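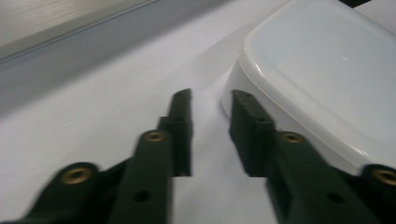 Fig. 1. Wrist-camera view from a container task: jaws slightly open, lidded food container at upper right.

Progress report to Celtier: Nomdale kitchen handling data
Prepared by Rhys Lockyer, Oct 3, 2026

Collection status

We have recorded 3,161 demonstrations since the work started in June. All of them were made with the hand-held gripper, and each one is stored as a single episode with video from the wrist camera, jaw opening and estimated tool position. The container tasks (pick up, move, open, close, stack) make up the largest share. Drawer and utensil tasks are behind the plan and will be the focus of the next period.

The white food containers have been the hardest objects so far. White plastic on a white tabletop gives the position tracker very little to work with, and it loses its place when the hand moves quickly. We considered a patterned table cover and decided against it, as the final system is expected to work on plain surfaces. Instead, operators now begin each episode with a slow sweep over the work area. Episodes lost to tracking have dropped since then, though fast wrist turns are still a problem.

Motion blur on the fingers remains visible in many frames. We shortened the exposure once and found the footage too dark, so we went back to the earlier setting. Treloar is quoting for brighter overhead lamps. Until those are in, blurred frames stay in the set as long as the tracking check passes.

Operators and training

There are 4 trained operators. Each new person records 40 practice episodes before anything they make is counted, and those are kept in a separate folder. We found that operators differ a good deal in how wide they open the jaws on approach. We have left this alone — the Karkon team asked for variety — but the operator is now logged for every episode so the effect can be measured.

Review

Nearly 33 hours went into manual review this period, more than we budgeted. Most of it was spent trimming the start and end of episodes. A script now proposes the cut points and the reviewer accepts or moves them.

Open items

Lamp quote from Treloar, to be approved before the utensil tasks begin.
Second set of fingertip pads, ordered but not delivered.
Decision from Celtier on whether failed grasps should be labeled or removed. We would prefer to label them.

Spending is within the agreed amount except for review time, as noted. The next data transfer to Karkon will cover the container tasks only.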